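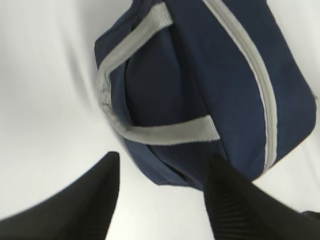
Teaching day with the soft bag

5 December 2018 - by the Drallisach workbench

Search this blog Search

I've been looking forward to the bag all month! Blocks and cups are fine, but cloth is where teaching by hand gets fun. A navy bag with a gray strap has no fixed shape at all - it sags, it creases, and the strap stands off the side in a loop that looks like the easiest thing in the world to grab (until you're the one steering).

I drive the arm by remote from the next desk, watching the wrist view, and every run gets saved so Osus can learn from it. My goal for December is 600 good runs. I'm at 198, and my thumbs know it.

My early tries all went for the fabric, and I kept ending up with a pinch of wrinkles. So now I open the fingers wide, come in slowly and go for the strap where it sits away from the bag. Slow is hard for me! But my jerky runs teach jerky moves, and Osus copies my bad habits faster than my good ones.

I also leave in the runs where I miss once and try again. The folks at the Zillolville meetup were split on that, but I like what it does for the recoveries.

Next I want to try the zipper. The pull is going to be a pain to find by remote, so I'm giving myself 40 practice runs before I save any.

Last updated: December 2018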